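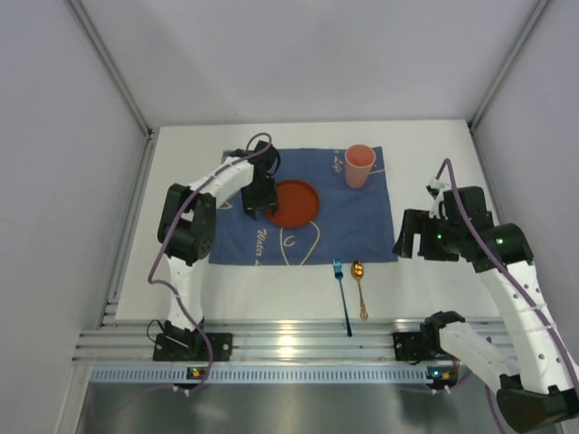 *Navy placemat, terracotta-orange plate, pale pink cup. The fork and spoon are still on the bare table below the mat.*

**The case for the fabric placemat**

A placemat has one technical job, and it gets very little credit for it. It marks out the area that belongs to one diner. Everything else people expect of it, such as protecting the surface, absorbing drips and matching the curtains, is secondary. I want to argue that the square fabric mat does the main job better than the wipe-clean rectangle that has replaced it in most homes, and that the printed one does it better than the plain one.

Start with area. A rectangular mat is wide enough for a plate with cutlery on both sides, and that width is the reason it survives. It is also the reason that four settings will not fit comfortably on a small table. The square mat gives up width and keeps depth. The plate goes left of center, the cup goes to the upper right, and the cutlery has to be decided on separately. Critics treat this as a defect. I think it is the best feature of the format.

Cutlery placed on cloth behaves badly. Fork tines catch in a loose weave, and a spoon picked up quickly drags the fabric with it. On a bare tabletop both pieces slide cleanly and can be squared up with one finger. The usual objection is hygiene, but a table that is too dirty for a fork is too dirty to eat at. Wipe it.

The second objection is noise. Metal on a hard white top is louder than metal on cloth, and I concede the point. In a household with a sleeping infant, put the cutlery on the mat. In any other household the sound lasts less than a second per meal.

Color deserves a more careful treatment than it usually gets. Advice columns recommend a mat in a shade close to the plate, so that the setting looks calm. The practical effect is that the rim of the plate disappears, and people with weak eyesight misjudge where to set food down. An orange plate on navy has a rim that can be found from across the room. The pale pink cup works for the same reason. None of this is subtle, and it should not be. Siu-fong Hsiao, who ran the dining room at the Sorncombe day center for 13 years, replaced all of its beige mats with dark ones and reported fewer cups set down on plate rims. She kept no records, so I offer this as testimony and nothing stronger.

Print is harder to defend. The navy mat has line drawings in a light color and lettering in a handwritten style. "Water" is at the lower left and "Life" can be read toward the upper right. I have no great love for text on household textiles. A tea towel that tells me to relax has the opposite result. But a print has two uses that a plain cloth lacks. It gives the mat an orientation, so a person setting several places can lay every mat the same way up. It also provides reference marks. If the cup always goes over the same word, the settings will match without measuring.

My neighbor Védís Ásgeirsdóttir disputes this. Her view is that anyone who needs a word to tell them where the cup goes has larger problems, and that print merely hides stains until the cloth is past saving. The second half of that is a fair criticism. A dark printed mat will conceal a small oil mark for weeks. The remedy is a fixed washing interval that does not depend on how the cloth looks. I use 3 days. She uses plain linen from Flamton and washes it after every meal, a standard I respect and do not intend to meet.

There remains the matter of sequence. Most people put down the mat, then the plate, then whatever is nearest. I would put the cup second to last and the cutlery last. The plate and the cup have fixed positions relative to the mat. The fork and spoon do not, and if they go down early they get pushed around by everything that follows. Setting them side by side below the mat, handles aligned, is a perfectly good holding position until the rest is settled. In my house it is also the final position. Whether the fork should then migrate to the left is a question of manners, and I leave it to people who give dinners.

Wipe-clean mats keep one clear advantage, in outdoor use, where cloth lifts at the corners in any wind. I own a set for the balcony. They come inside in October and go in the drawer under the fabric ones.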